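Home | Units | Week 8 | Handouts | Lab Safety | Contact

Robot Faults and Safe Recovery
December
Prepared by Nazanin Bahrami, Dranlow Institute

Case 3: Dropped loads on the Parsa two-arm cell

The Parsa cell is used for bag-handling trials. In run 183 the right gripper lost its hold on a plastic bag during a lift. The controller logged the grip as closed and carried on with the next move. Khôi Văn, the operator on duty, pressed the emergency stop, and no one was hurt.

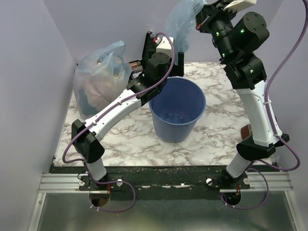

Figure 1. Parsa cell with the blue bucket and a bag at the right gripper.

The review found that the grip check relied on finger position alone. Thin film folds and slides, so the fingers may close fully whether or not a load is present. The limit had been set for rigid parts and was not changed when the trials moved to bags.

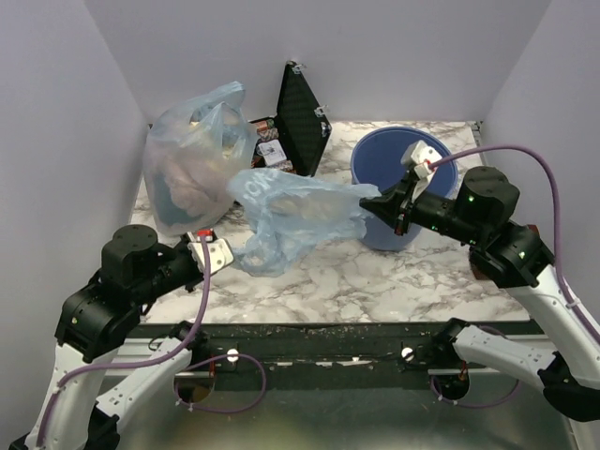 Slack film is a second hazard. A bag that hangs freely can catch on a fixture or on the other arm, and the force is then passed back to the wrist. In Figure 2 the light blue bag lies stretched between the case and the bucket, with its lower left part close to the left gripper. Students should treat this as a shared load - neither arm is to be moved alone until the film is clear.

Recovery procedure
1. Press the emergency stop and wait for the supervisor.
2. Record the run number and the last command.
3. Release the film by hand only after power to both arms is locked out.
4. Restart at reduced speed.

Reading: Clutinov fault log, entries for run 183.

Contact: Kamran Shojaei, Lab Safety
© Dranlow Institute
Back to top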